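Automation in Small Facilities — Discussion Board
Topic: Can machines do kitchen and bench chores yet?
Started 7/7/25

Posted by facilities_desk_4

Our department has been asked to advise on whether routine kitchen duties in a shared staff facility can be assigned to automated equipment within the next budget period. The duties are ordinary ones: returning utensils to drawers, clearing plates, wiping tables, and laying out fresh paper on work surfaces. We have received a proposal from Wavow for a single-arm unit, and members of our group hold differing views on it.

The question put to this board is limited. We are not seeking opinions on floor-cleaning machines, which we already operate at our Birberg site without difficulty. We wish to know whether a two-finger gripper can be relied upon for handling common kitchen items of mixed shape.

Posted by ops_review

In our assessment, the answer at present is no for mixed items and a qualified yes for a fixed set. We conducted a review last November in which a unit was assigned 500 pick-and-place tasks using objects from a staff kitchen. It failed on 18 of the tasks involving mugs and bowls, a result we considered acceptable. Whisks and slotted spoons were excluded at the supplier's request, and I would ask any buyer to take note of that exclusion.

A whisk has two very different ends. The handle is a simple target. The wire head yields when pressed, and thin, shiny wires are difficult for many depth sensors to register.

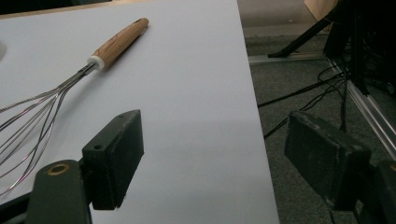

Reply 2: Regarding wire utensils

Posted by bench_and_line

I must disagree with the previous member on one point. The difficulty of wire utensils is overstated. Any competent system will take a whisk by its handle, as a person would, and the wires then need not be considered at all. Our shop floor has used the Xia parts handler for wire brushes of a similar form. It completed 477 transfers in the first week of service, and the brushes were presented in no particular orientation.

The greater obstacle is what follows the grasp. The item must go into a drawer or a crock that already contains other items, and on that part of the work I have seen no convincing result from any supplier.

Posted by ops_review

The comparison with brushes is accepted in part. A brush on a shop floor arrives at a known station under known lighting. A utensil in a kitchen may be lying against a wall, under a towel, or with its handle beneath a pan. When the handle is not available, the machine must do something with the wires after all.

Your remark on drawers agrees with our own findings. We stopped testing drawers after the second day.

Posted by prildale_user

Our office at Prildale leased a unit for table clearing under a contract of 2690 dollars per month. Bowls and cups were handled to our satisfaction. Flat plates were not. A plate on a flat surface offers very little height for two fingers to close upon, and the machine tended to push the plate along the table before it obtained a hold. On bare wood this was a minor matter. When the table was covered with paper, the paper moved with the plate.
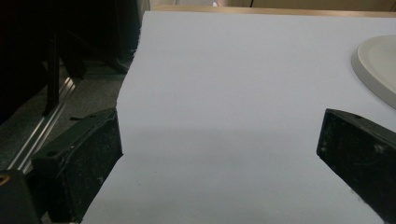 We then asked the supplier whether the paper could be secured with tape at each corner. The supplier agreed, and the results improved — but a member of staff was then required to apply the tape, and later to remove it. The lease was not renewed. I would add that the staff who worked beside the machine had no complaint about noise or safety.

Posted by facilities_desk_4

Thank you. May I ask whether a suction attachment was offered for the plates?

Posted by prildale_user

It was offered at additional cost. It performed well on clean plates. Plates with food residue were outside the stated conditions of use, and most of the plates in a staff dining room have food residue.

Posted by bench_and_line

That condition should be printed on the first page of any proposal. I remain of the opinion that limited duties are feasible now, provided that the items are few and the layout does not change. I would not extend that opinion to a home kitchen.

Posted by facilities_desk_4

The replies have been forwarded to our purchasing office. We intend to request a trial from Wavow using our own utensils, whisks included, with drawer placement listed as a separate item of work. Members who have written acceptance terms for a trial of this kind are invited to post them in this thread.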